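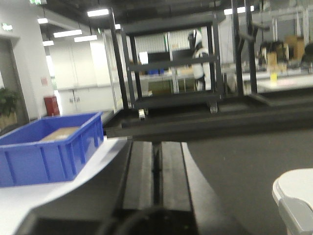

I love a good crate reset, and a shared workroom is the best place to do one because you see the difference the minute you walk back in. We did ours at Wendero over one Sunday, all 2,654 square feet of it, and I've been telling everybody I know how to do it ever since! What you need is mostly stuff you already have: plastic crates, a rolling cart, some lidded tubs and a pile of cardboard you were going to recycle anyway. The blue crate on the white table is the kind I mean, with ribbed sides and a flat piece of cardboard laid in the bottom. That piece of cardboard is half of this tutorial, so let's get going.

## What to round up

- Plastic crates with solid floors (open grid floors work too, but you'll be fishing screws out of them forever)
- Clean, flat cardboard
- A rolling cart with shelves, or a bookcase if that's what you've got
- Tubs or canisters with lids that really close
- Box cutter, metal ruler, pencil
- Label tape. We use Kerau because it peels off without leaving goo
- A marker you don't mind losing

Clear one table completely before you start. I mean everything off it, including your coffee. You'll want the whole surface for sorting, and a pale tabletop is great for this job if you have one, since the little dark parts show up so well against it.

## Step 1: Empty and wipe

Tip each crate out onto the table and brush the crumbs and sawdust into the trash. Wipe the inside with a damp rag and a drop of dish soap. Ribbed walls hold on to dust like you wouldn't believe, so run an old toothbrush up and down the grooves. Let the crates dry all the way before you put cardboard in them! I skipped that once and had a floor that smelled like a wet dog for a month.

## Step 2: Cut the floor

Measure the inside of the crate at the bottom. Most crates get narrower as they go down, so if you measure at the rim your cardboard will be too big and it'll bow up in the middle. Take a little off each side so you can get a fingertip under the edge later.

Cut on scrap board, with several light passes along the ruler. Snip the corners off at a slant, because crate corners are nearly always rounded and a square corner just buckles. Drop it in and press it flat. If it rocks, trim the side that's touching.

Now, why bother? Things stop skating around when you carry the crate, tools don't clatter, and when the cardboard gets gross you swap it for a fresh one in two minutes. You can also write on it! I pencil the contents right on the floor of the crate, so when it's empty you can see what's supposed to live there. This makes me happier than it should.

## Step 3: Sort by the job

This is the fun part. Don't sort by what a thing is, sort by what you're doing when you reach for it. Tape, box cutter, packing paper and mailing labels all belong together if you use them together, even though a hardware store would put them in different aisles. Our packing crate is called Diltamia, after a craft fair we used to pack for, and the name stuck so hard that it's on the label.

Fill each crate to a little below the rim and stop. Overfilled crates don't stack, and the thing you need will be at the bottom every single time.

## Step 4: Load the cart

A three-shelf cart on casters is just about perfect for a room that several people use. Open sides mean you can grab things from the front or the back, and you can wheel the whole works over to wherever the mess is happening.

Bottom shelf: heavy stuff. Paper, full boxes, anything that would make the cart tippy if it rode up high. Middle shelf: whatever you use every day, in small boxes with the label facing out. Top shelf: keep this as clear as you can stand to. You'll want it as a landing spot when your hands are full, and if you park things there permanently you've lost it.

Roll it around the room before you call it done. If something slides, it needs a box or a scrap of that rubbery drawer liner under it. And park the cart where it doesn't block a doorway or your fire extinguisher. Check that one twice, it's easy to do without noticing.

## Step 5: Tubs for the loose stuff 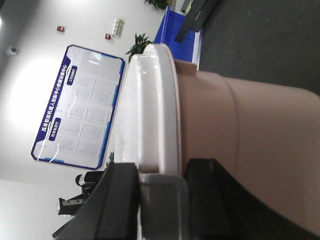
Some things just won't behave in a crate. Packing peanuts, rags, offcuts, twine, those foam corners that multiply when you aren't looking. Give them round tubs with lids and you'll never go back! Round tubs are easy to dig around in with your whole arm, and there's no corner for the last bits to hide in.

A few things I've picked up along the way:

- Put the label on the body, never on the lid. Lids travel. We had twine sitting under a lid marked RAGS from October until well into spring.
- Add a second label near the bottom if the tub ever gets laid on its side.
- Hold the tub by the body when you carry it. Lids pop off, and I've swept up the proof.
- Leave some air at the top, so you can close the lid without squashing anything.

If you're short on space, tall tubs do well under a workbench. Turn them so the labels face the aisle and pull them forward until you can read them standing up.

## Step 6: Write it up where people will see it

Make a one-page map of where things go and hang it at eye level. Big letters, few words. Ours is hand-drawn and pretty wobbly (the cart looks like a bunk bed) and people still use it. If you want something fancier, the Phan sheets have a blank grid you can fill in with a marker, and they wipe clean.

Leave one spot on the map for "don't know." Seriously, do this! Give that spot its own crate, and when someone finds a mystery part they've got somewhere to put it besides the nearest table.

## Keeping it going

Every 7 days, empty the "don't know" crate and find homes for what's in it. Whatever has been in there for 3 rounds goes to the giveaway shelf. Swap any cardboard floor that's stained or curling, and save the old one as a template for cutting the new one.

For narrow crates, cut the floor in two pieces and tape them together on the underside like a hinge. It folds for getting past the rim and opens flat at the bottom. I'm still working out the best way to line the really deep ones, so if you've got a method that holds up, please send it over!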